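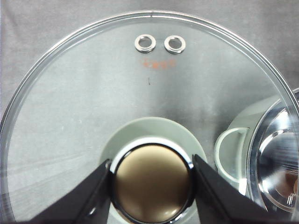
Glass lid keeps rattling and spitting when I cook rice

Posted in Kitchen and Cooking by skurkby_lane

I've got a Torneo saucepan set that I bought when I moved in, and the big pan has a glass lid with steam vents near the rim. Whenever I do rice in it the lid starts to rattle after a few minutes, then starchy water comes out of the vents and runs down the side onto the hob. By the time the rice is done there's a brown ring baked on that takes ages to scrub off.

I've tried turning the heat down but then the rice comes out hard in the middle. I've tried leaving the lid tilted and it goes dry on top. I normally do 500 g of basmati at a time, as I cook for the freezer. It's an electric ceramic hob, quite old. Is it the lid, the pan or me? I don't want to buy a rice cooker as there isn't the worktop space.

3 replies

Druder

Mostly the starch. Rinse the rice in a sieve under the cold tap until the water is nearly clear, then let it soak for 20 minutes and drain it well. The foam you get with unrinsed rice is what lifts the lid and comes out through the vents. Plain steam won't leave a brown ring.

The other thing is the hob. An old ceramic plate stays hot long after you turn the dial, so if you bring it to the boil on full and then turn down, the pan is still boiling hard for several minutes. Use two rings. Bring it up to the boil on one, and have a second ring already on its lowest setting. Move the pan across as soon as it boils, lid on, and leave it for around 15 minutes. Then take it off the heat altogether and leave it to stand with the lid still on. Don't lift it to check. The middle of the grain finishes cooking while it stands, so if yours is hard I'd guess you are serving it too soon or losing too much water over the side.

For water I use one and a half mugs to each mug of rice after soaking. If you don't soak, a bit more.

500 g is also a lot unless the pan is a big one. Rice and water together shouldn't come more than halfway up. If they do, cook it in two lots.

One more thing as you mention freezing: spread it out on a tray so it cools fast, and get it in the freezer within the hour. Don't leave it sitting in the pan all evening.

mitsotakis-vlachou

put a knob of butter in, or a spoon of oil. stops the froth. my mum always did this

tallpan27

Check the vents are clear as well. Mine got clogged with old starch and the lid used to jump about much worse. Soak the lid in hot water with washing up liquid and poke through the holes with a cocktail stick. Don't put it in cold water straight off the hob, glass lids can crack.

I gave up in the end and now boil rice in loads of water with no lid, like pasta, and drain it. Texture is not as good but the hob stays clean. For the ring you already have, a paste of bicarb left on overnight shifted most of mine.

skurkby_lane

Thanks all. Did the rinsing and the two rings tonight with half the amount and hardly anything came out of the vents. Slightly sticky at the bottom so I'll use a bit more water next time. Will try the bicarb on the hob tomorrow.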